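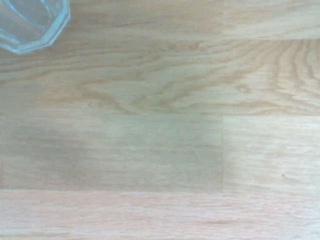
4. Glassware and pouring: rules for the kitchen counter

Read this section before the arm goes anywhere near a drink. It applies to all Piltberg counter-mounted arms and to the people who stand next to them. If you have skipped sections 1 to 3, we can't stop you, but section 2 covers the stop button and you will want that.

4.1 Before you start

1. Clear a working area on the counter at least as wide as the arm's reach in the direction of the pour. Things that live against the wall may stay there, provided the arm has been shown them (see 3.6). Things that have merely drifted onto the counter this week should go back to wherever they drifted from.

2. Put the glass down on bare worktop. No tea towels, no coasters, no post. The arm measures height from the worktop and will treat a folded newspaper as an act of God.

3. Keep the glass well away from the front edge. The minimum is 15 centimetres, measured from the side of the glass nearest the drop. People measure from the middle of the glass and then write to us.

4. Wipe the worktop and let it dry. A wet ring can look like a rim from above, and the arm is easily led.

5. Run the wrist camera check from the Set-up menu. Move the glass once, by hand, and run the check again. If the arm still reports the old position, restart it and do not pour.

Note: Clear glass is difficult. Faceted clear glass is difficult in a more interesting way, as each flat side can throw its own highlight. On a pale wooden worktop, in daylight, the outline may come and go between one reading and the next. If the confidence bar stays amber, change the light before you change the settings. Half the settings we are asked to reset were fine until somebody tried to fix the sun with them.

Note: Wood grain is not a fault. The arm may pause over knots and swirly bits the first few times. Let it finish.

4.2 Gripping a pitcher

1. Use a plastic pitcher for the first 287 pours. Yes, that is a lot of pours. The figure comes from the Erkstead trial kitchen, where it marked the point at which the grip log went a full week without a slip, and it has stayed in the manual over several objections from people who own nice jugs. The counter is on the Status page.

2. Fit the lid. If the lid has a spout setting, check it by hand over the sink.

3. Fill with cold water only, to no more than half. Hot liquids are dealt with in section 7, and the short version of section 7 is no.

4. Start the grip from the Teach menu. The fingers should close squarely and stop of their own accord. Do not help. A hand added at this stage is counted as part of the pitcher.

5. Lift to clearance height and hold for 7 seconds. Watch the pitcher, not the screen. A slight lean is allowed; a lean that grows while you are watching it is a slip, and you should set the pitcher down and begin again from step 4.
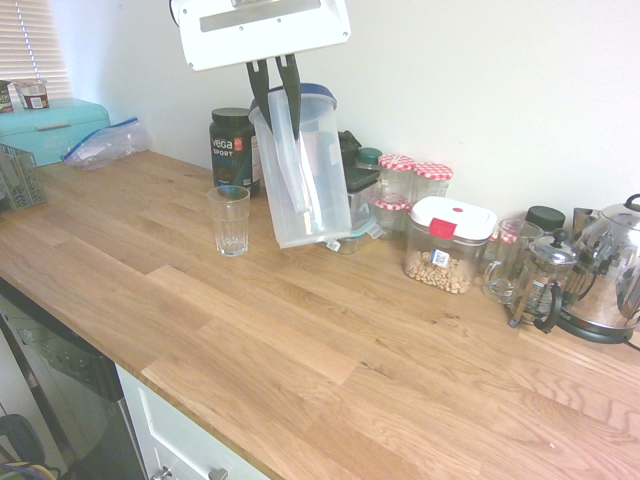
6. Check what lies behind the pitcher as well as what lies in front. The arm swings back a little when it rights itself after a pour, and that small backward movement accounts for most of the breakages reported to us. Jars, jugs and coffee pots should sit outside the swing line shown on the Teach screen. If they won't fit outside it, move the arm's base and repeat 3.6, tedious as that is.

CAUTION: Never leave a pitcher hanging in the gripper while you answer the door. The hold is rated for a power cut. It isn't rated for the dog.

CAUTION: Keep mains appliances out of the pour path, kettles in particular, whether or not they are switched on. If water reaches a power base, switch off at the wall before you touch anything, including the arm.

4.3 Who may stand where

One person is in charge of the stop button. That person does nothing else: no phone, no toast. Anyone else in the room stays beyond the arm's reach, which is 717 millimetres from the centre of the base with the gripper extended. Mark it on the floor with tape if your household argues.

Children may watch from beyond the tape. They may not hold the stop button, however well they have done at school.

Do not reach under a raised pitcher to straighten the glass. If the glass is in the wrong place, press stop, wait for the double beep, move the glass and run the camera check again. Yes, every time. Oana Sârbu, who wrote the original house rules for our Pridstead kitchen, had a single sheet of paper over the sink reading DOUBLE BEEP FIRST. It is the only safety notice there that hasn't been drawn on.

4.4 Keeping the log

Write down each session in the log at the back of this manual, or in the Crăciun app if you have paired it (see 1.9). Record the type of glass, the type of pitcher, the light (daylight, lamp, both) and anything that went wrong. "Fine" is an acceptable entry. "Fine-ish" is not, and will be sent back to you if you ever ask for a repair under warranty.

Log near misses in the same way as spills. A glass that wobbled and stayed up goes in. So does a pour you stopped early on a bad feeling, even if the feeling later looked silly.

Review the log monthly. If the same glass turns up more than twice, retire it from robot duty and drink out of it yourself.

4.5 After the last pour

1. Set the pitcher down and open the gripper fully before you press Park. Park with a full grip is possible on older firmware – please don't.

2. Wipe the finger pads with a damp cloth. No washing-up liquid, as it leaves a film and the next pitcher will find it.

3. Check the pads for nicks. Replace them as a pair.

4. Switch off at the base and hang up the stop button where the next person will look for it.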